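Eltstead Lantern Parade – event helpdesk
Ticket: Stall map and parade entry form not saving
Opened by: Ulla Kristiansen
Status: Open, waiting on Workik
Last updated: 2022-06-12

Hi, me again! I'm putting everything in one place as I've had three separate email threads going and I've lost track of who knows what.

So the main trouble is the entry form for the lantern parade. We set it up in Workik back in February when it was only the food stalls using it, and it was lovely, not a single grumble. Then we added the parade groups (schools, the brass band, the two dance clubs) and now anyone who picks "walking group" gets to the last page, presses Send and lands back on page one with everything blank. People are very patient but I did have a rather short phone call from the brass band.

What I've tried so far:

Cleared everything out of my browser and started again. Same thing.
Tried it on my phone and on my sister's laptop. Same on both.
Made a copy of the form and took out the bit asking how many lanterns you'll carry. The copy saved first time! Put the question back in and it broke again.
Changed the limit on that question from 40 to 500, in case somebody was typing in a big number. Made no difference at all, even when I put in 2.

So I'm fairly sure it's the lantern question, but I can't see what's wrong with it. It looks the same as the one for the stalls, which asks how many tables you want and works perfectly well.
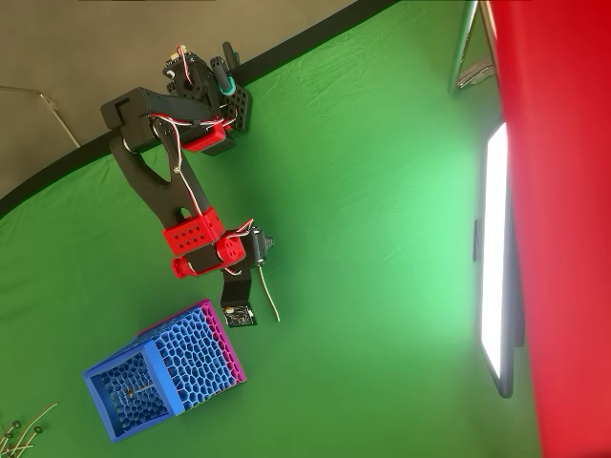
Can groups that have already tried to sign up just send their details by email for now?

Please do, and put the group's name and the number of walkers in the subject line. I'll type them in by hand once the form is behaving.

Second thing, and I'm sorry to tack it on. The stall map still shows Blomqvist Street as open to cars during the parade. It's closed from the library down to Kaler Square, and has been on the paper map for ages. When I drag the red line across and save, it stays put until I log out, then hops back to where it was. I don't know if that's the same fault or a new one, so split it off if that's easier for you.

Update, after lunch: support rang back (thank you!) and asked me to change the lantern question from "number" to "short text". That let me save as a walking group twice running. The brass band had a go and theirs went through as well, but one of the dance clubs still got thrown back to page one. They're on an old tablet, if that helps. We've had over 40 test entries from me by now so please don't be alarmed by the list, I'll delete them all when we're done.

Map still hopping back. Leaving this open.

Ulla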